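Translation notebook: the second story from Eridholm

Our August issue will open with a short story in two languages, and the English text is now finished.

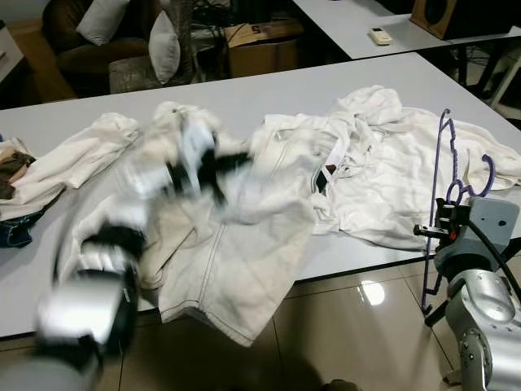

Tobiloba Dauda asked if we could print both versions on facing pages, so that a reader who knows only a little of the original can still follow its rhythm. We tried this with the first story and many of you wrote to us kindly, so we will do it again.

The story is by Krūmiņa and has 1,956 words in the original. The English version came to 3,115 words in the first draft, and Ashraful Ranasinghe, who edits our translations, sent it back 2 times. Most of the extra words were explanations. They are gone now, and the reader must accept one or two customs without help.

Subscribers of Tatent will receive the issue by mail as usual. If your address has changed, please write to us before the end of July. We are also reading new translations of short prose, up to 3 pieces from each person.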